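Convocatoria de participantes: jornada de demostración de manipulación textil con robots de dos brazos

Norkero abre el plazo de inscripción para su jornada de puertas abiertas, que se celebrará en marzo en el taller de Stotthorpe. Se ofrecen plazas para personas que quieran asistir a la demostración y evaluar por escrito el trabajo de los equipos.

Perfil

Se admiten solicitudes de técnicos de mantenimiento, personal de lavandería industrial y estudiantes de ciclos formativos o de ingeniería. No se exige experiencia en programación. Es necesario comprender instrucciones orales en español y ser mayor de edad.

Desarrollo

Cada sesión dura 90 minutos y admite 4 participantes por puesto. Consta de 3 partes:

Presentación del puesto y normas de seguridad.
Demostración de agarre, extendido y plegado de prendas.
Cumplimentación del cuestionario de evaluación – individual y anónimo.

El cuestionario ha sido elaborado por Jirkska y recoge la valoración del asistente sobre el ritmo de trabajo, el ruido y la claridad de los movimientos. Los participantes no manejan los brazos ni entran en la zona delimitada durante el funcionamiento.
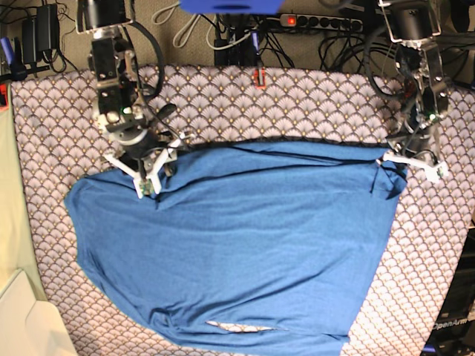
Quien lo desee puede aportar una prenda propia de punto, sin cremalleras ni botones metálicos. Las prendas se entregan en recepción antes de la sesión y se recogen al terminar.

Condiciones

La participación no está remunerada. Vermeulen cubre el desplazamiento en autobús hasta el taller – ida y vuelta – para los inscritos que lo indiquen en el formulario. Se entregará certificado de asistencia a quienes completen la sesión.

Las solicitudes se presentan en el formulario de la web de Norkero, indicando profesión o estudios y turno preferido. Las plazas se asignan por orden de llegada.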